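4. Mise en service du coffret Brullavau

Le coffret de séchage Brullavau convient aux vernis classiques comme aux semi-permanents. Comptez 28 minutes pour la première installation, dont une bonne moitié à décoller le film de protection.

4.1 Préparation

1. Choisissez un plan stable, à l'écart de l'évier. La notice Holtton précédente disait « près de l'évier » ; oubliez-la.
2. Sortez vos outils de manucure avant de brancher quoi que ce soit. Chercher sa lime avec cinq ongles collants est une expérience que nous ne recommandons pas. 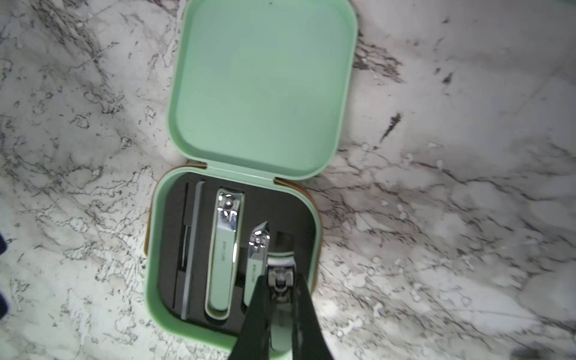 Quelle rallonge utiliser si la prise est trop loin ?
Une rallonge avec terre, déroulée entièrement, sans multiprise au bout. L'adaptateur de voyage du tiroir ne compte pas comme rallonge.

4.2 Premier cycle

3. Enclenchez le plateau Toltholm jusqu'au clic. Pas de clic : recommencez. Deux clics : le plateau est à l'envers.
4. Appuyez sur Marche. Le voyant clignote, puis se fixe.
5. Lancez un cycle à vide de 200 secondes. Une légère odeur de neuf est normale, une odeur de toast ne l'est pas.

ATTENTION : ne regardez pas les diodes en face, même pour vérifier qu'elles marchent.

4.3 Nettoyage du plan de travail

6. Débranchez le coffret et mettez-le de côté.
7. Essuyez la surface avec un chiffon doux et de l'eau savonneuse.

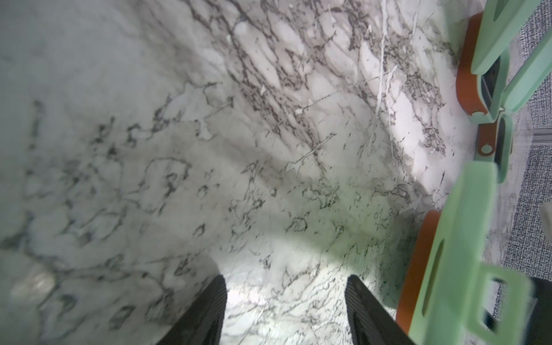 8. Gardez le dissolvant loin des pierres polies et des plastiques : l'acétone a ses opinions, et elles sont définitives.
9. Séchez avant de remettre l'appareil en place.

NOTE : le filtre Mollah (réf. 785) se remplace tous les 400 cycles. Le compteur n'est pas remis à zéro tout seul ; maintenez la touche Filtre enfoncée jusqu'au bip.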